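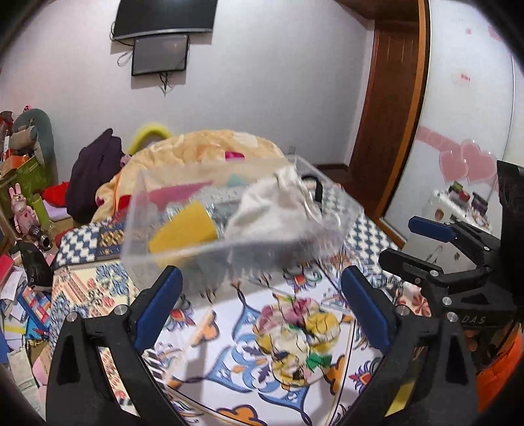
Tidying jobs at Nament: who's still on days?

stomstead22
New rota's up. 43 of us on packing, lines 1 and 2 going automatic from May. Anyone heard about retraining?

morsy_m
Ask Marwa Ashour. And it's not all bad — my back is better alreday.

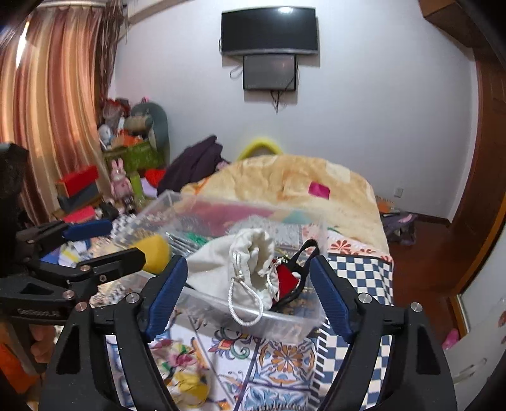
jaltby63
Retraining my foot. Two hours and a leaflet. They want us teaching grippers to do soft stuff now, and a white drawstring bag in a clear box is harder than any carton. Pay's the same tho.

morsy_m
Disagree, beats lifting. Hours are better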